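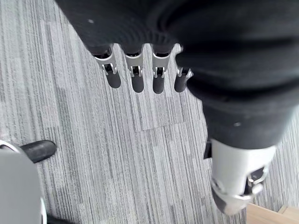
Pull the Tab, Lose the Plot

The box from Sotier landed on my desk Wednesday with two picture books inside, both by Mohit Upadhyay and both full of things to yank. I have read a lot of novelty books to small children. Most last a week.

Vundinholm Goes Fishing is the better one. A bear rows out, catches a boot and rows home. There are flaps, a wheel that changes the weather and a net on a string that will be chewed off by lunchtime. The rhymes mostly work, though "herring" and "sharing" is a stretch.

Civthorpe Night Train is harder to like. The publisher says it has 37 moving parts, and I believe it, but the story stops dead every time one of them needs pulling.
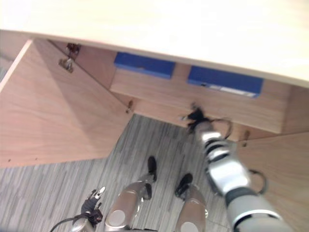

A book for a three-year-old should survive being read twice in a row, and my copy lost its station clock on the second go. Ashok Srivastava, the paper engineer, told me the hinges were tested more than 300 times. By adults, I asked? He laughed and said he'd check - he hasn't called back.

The bear is worth your money. The train can wait for a library copy, if the library will risk one.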